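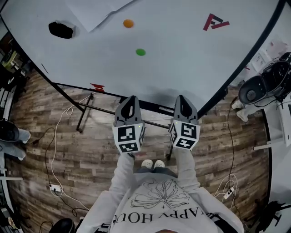 Home | Residents | Bookings | Contact

Booking a Meeting Room at the Kerslake Centre

Last updated: 12/22/13

Rooms may be reserved by any registered community group. Applications close 7 days before the date of use.

1. Obtain Form 93 from the front counter and complete both sides. The name of the responsible adult must be printed in full.

2. Indicate whether a whiteboard is required.
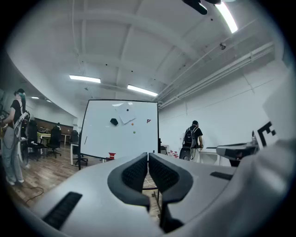 3. Return the form to Rania Matar, Bookings Officer, Room 121. Groups seeking the concession rate must attach a current certificate of incorporation.

4. Await written confirmation. Keys are not issued without it,
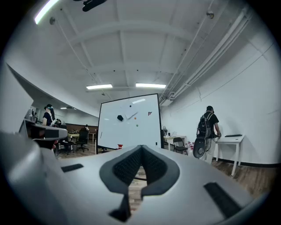 and must be returned to the counter by noon on the following business day. Cancellations should be lodged in writing.

Share (2) | Comments (7)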